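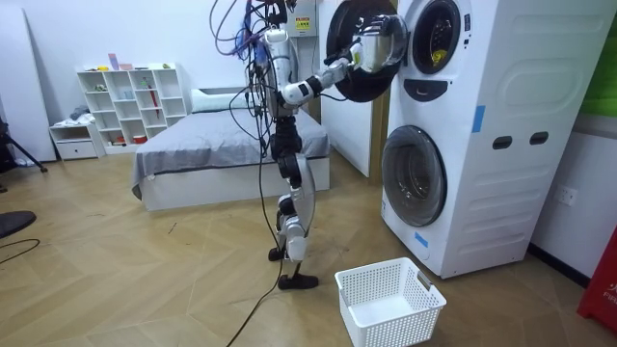
Arm up at the top machine, gripper in the opening, door swung out beside it.

Laundry Week at Brisetard: The Jammed Gripper

I promised a few of you I'd put this page up, so welcome to the least glamorous gallery on the site! We spent a good part of August in our practice bedroom in Grirkville trying to get the humanoid to unload a stacked washer-dryer (the one with the panda face, yes, everybody loves it), and one afternoon it went wrong on us.

The fault itself was pretty simple. On run 22 the gripper went into the upper machine for a small item, closed, and then the wrist stopped reporting its position. The arm controller kept pushing toward the last place it thought it should be, so the fingers wedged against the rim of the opening and stayed there. The robot was leaning into the appliance with a stuck hand, and the legs kept trying to balance around it. I hit the stop after 3 seconds, and I've been grumbling at myself ever since for not being quicker.

No one was hurt and the panda survived. We lost two finger pads and a wrist connector. The connector had been working loose for a while, I think, and all that reaching forward and up pulled on it every single time. Our sister shop in Claronby had seen the same dropout on a different arm, and I'd read their note and filed it under "later" (sigh).

A few things to look at while you're up there. The round black door opens to the left, right next to where the gripper goes in, so there isn't much room for a sideways wobble. And see the long black cable trailing over the floorboards? I now check where that runs before every start, feet included. The laundry basket sits right in front of the lower washer, which is handy for dropping clothes in and a nuisance if you need to get to the robot in a hurry.

What we changed: the arm now goes limp if the wrist goes quiet, push force at the opening has a much lower limit, and the connector from Baird has a proper clip on it. The stop button lives in somebody's hand during every run, with no setting it down to type. Socks are next, once the new finger pads get here.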